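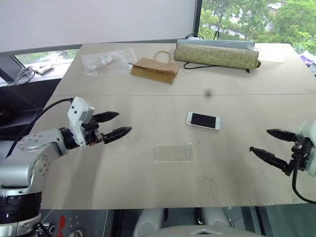
Thitima Yensuk说，一个透明壳卖200块，买的人不是傻就是懒。

Hoi-yan没有接话。她在Rostlow的柜台后面听过太多这样的开场，多半说完还是会买。

“它能防什么？”Thitima又问，“从桌上掉下去，摔碎的是屏幕，壳又包不住屏幕。”

“四个角会垫高一点。”

“垫高多少？”

Hoi-yan不知道。供货商Esar的单子上只写了“加强”，加强到什么程度，跟谁比，一个字也没提。她自己也不怎么信，上一个壳用了不到半年就发黄，边上翘起来，夹头发。可她还是照着培训时背的那套讲下去：软边，耐磨，不留指纹。

“不留指纹。”Thitima把壳举到灯下，用拇指按了一下，再递回来给她看。

那枚指纹清清楚楚，连纹路都数得出来。

外面是九月的雨，店里没有别的客人。Thitima从包里摸出自己的手机，没套壳，背面裂了一道，从左上角一直走到底。她说这是上回信了人家的话，贴了张号称能用锤子敲的膜，结果钥匙一碰就成了这样。换后盖要1000块，她没换。

“裂了也照样打电话。”她说。

“那您今天怎么又来看壳？”

Thitima想了一会儿。“我妈的手机，新的。她手抖。”

Hoi-yan把壳擦了擦，放回台面上，忽然不想再背下去了。她说这个壳撑不了太久，真要买，就买两个便宜的轮着换，街尾Jurkura有。

“你们老板知道你这么做生意吗？”

“不知道。”

Thitima看着她，显然在琢磨这又是哪一种推销。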